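Ashwin Palaniappan has spent the spring comparing two hand-held grippers, and he can't stop talking about the softer one. "The pads give a little, so you feel less clumsy straight away," he says, grinning. He tried both on the same 42 household jobs at Bratent, and the soft pads won almost every time!

What about small round things, like oven knobs? "Oh, those are my favourite," he says. "You have to come in slowly and let the pad settle. I'd happily do nine more rounds of it." 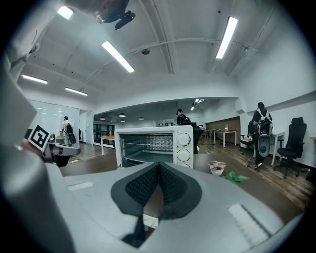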